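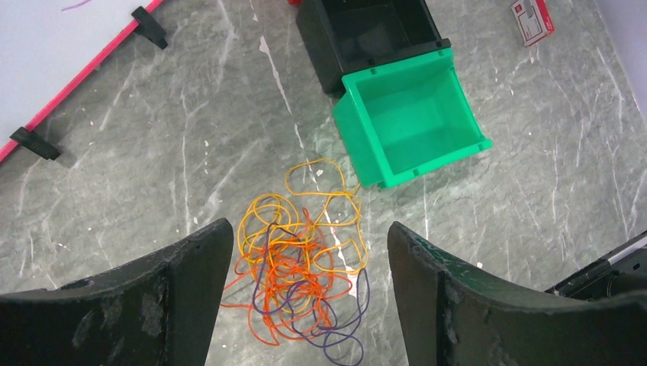
Vadine mixed bands -- yellow, orange, a few purple.

## Vadine Mixed Rubber Bands, 5 oz bag

Back in stock. General purpose bands for the mail room, seed packets, bunched herbs, rolled plans. Mixed sizes, mixed colors, no picking. Want all one size? Get the Pramanik box instead, item 47.

- Sold by the bag, or case of 4
- Resealable top (new bag, same bands)
- Contains natural latex -- don't order if anyone on the packing line has an allergy
- Not for food contact. Herb stems fine, cut fruit no
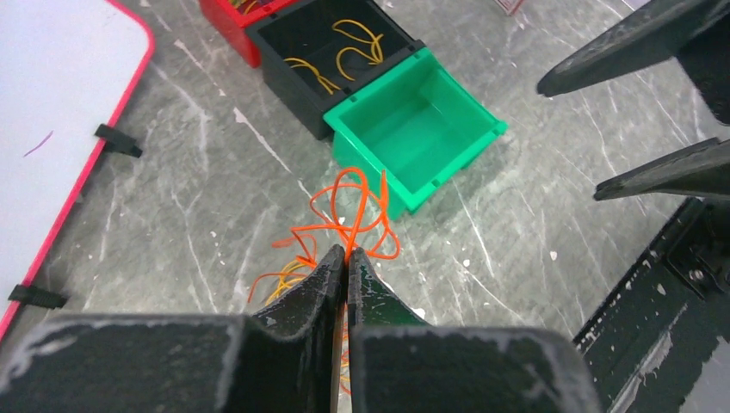

## Storage and shelf life

Keep them out of the sun and off the radiator. Heat kills bands faster then use does. Two years in a closed drawer, less on a windowsill. If one cracks when you stretch it, toss the batch.
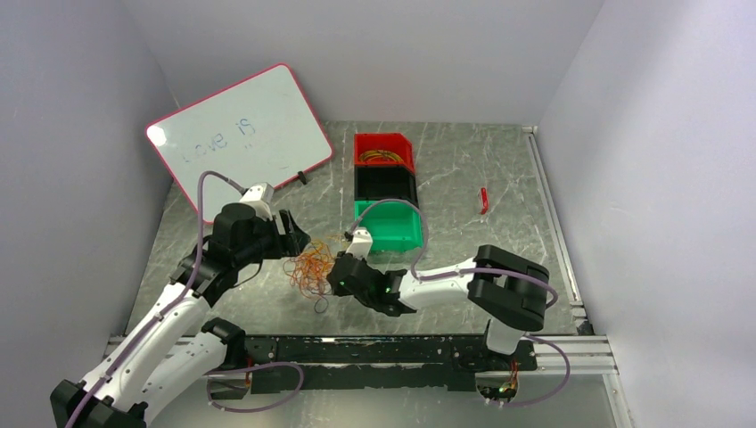

Sizes run from narrow to medium, nothing wide enough for file boxes. Chidubem in the warehouse gets asked for wide ones every week, and we still dont carry them. Bands ship loose in the bag, so expect to untangle a few. Tip them out and you get a heap like the orange-brown one on the gray marbled surface. Give it a shake first.

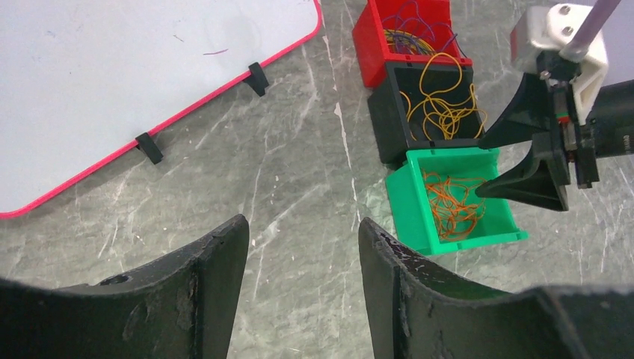 Sorting by color helps if you bundle by route or by delivery day. Nkechi Olaniyan at our Ridesholm counter does Saturday orders in purple only. Any open plastic bins will do, like the red one and the black one sitting right up against it. Bins not sold here, try Sunerham.

Orders in by 2 pm go out same day. Returns on unopened bags only -- ask for Themba.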